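# Planine Bus Timetables, Transcribed

Every rural bus timetable we could find for the Planine valley, typed out by hand into CSV. It has 937 rows, one per departure, and took far longer than waiting for any of the buses.
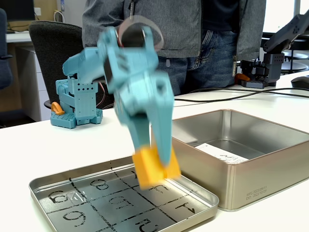

Most of the originals were pasted inside shelters by the Bélanger company, which ran the valley routes until it sold them to Studeck and stopped answering letters. Conceição Torres copied out the southern routes. Murdo Drummond did the northern ones and would like it known that there are more hills up there.

Last updated: 2021-04-19

## Files

- `departures.csv`: the main table
- `stops.csv`: 251 stops, including one in a field
- `notes.txt`: grumbling, some of it useful

## Columns in `departures.csv`

| Column | Meaning |
|---|---|
| `route` | Number as printed. Route 12 and route 12 (red) are different buses. |
| `stop_id` | Matches `stops.csv` |
| `time` | 24-hour clock, local |
| `days` | `S` is Saturday or school days, depending on who printed the sheet. See `S_guess`. |
| `S_guess` | Our guess |

## Known problems

The Tustberg sheet had been rained on for several winters. Where a 3 might have been an 8 we put the earlier time, so at worst you'll stand about in the cold.

Stop names are spelt as printed. Tustberg Lower Mill appears 2 ways, and both have their defenders. Please don't send a pull request to settle it; we've closed four.

School-term buses start in September, on a date the sheets call "the usual". We left that column blank.

## Using it

Load it with anything that reads CSV. Times after midnight are written as `24:10` and so on, which upsets some spreadsheets. Import the column as text and they calm down.

Don't use any of this to catch a bus.

## Licence

CC BY 4.0. Corrections are welcome if you have a photo of the sheet. Memories of the sheet go in `notes.txt`.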